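Morning Show Departures, data card

Last updated 9 July 2023
Maintainer: Florian Moulin

What it is

A table of 900 on-air exit announcements from breakfast and morning television. Each row is one statement by a host who is leaving, with the program, the role, the reason given and the replacement if one was named. The text was pulled from the Lurnetti transcript archive and cleaned with Nastex.

What I'd be careful about

The "reason" column records what the host said. People leaving television say they want more time with family. Maybe they do. I have no way to check, and neither does anyone who downloads this, so please don't publish a chart called "why hosts quit."

Replacement dates are worse. Networks announce one date and use another, and in 102 rows the two don't match. Both are kept.

The "tone" labels came from the Druvden classifier, which scores nearly every farewell as positive. I reread 100 rows by hand and disagreed often enough to stop trusting it. The column stays because two people asked for it – I'd drop it before doing any real work.

Files

exits.csv – the main table
roles.csv – host, co-host, weather, news reader, other
notes.txt – my comments on rows I doubt

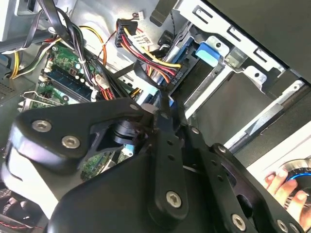
Loading exits.csv takes any ordinary CSV reader. Quotes inside statements are doubled, and 5 rows still have a stray line break that I haven't fixed.

Known gaps

Regional stations are thin. Hosts who left without saying anything on air are missing completely, which skews the whole set toward friendly exits. The Jelínek list covers some of those, but its sourcing is vague and I didn't merge it.

Next update is planned for November, if the archive is still open by then.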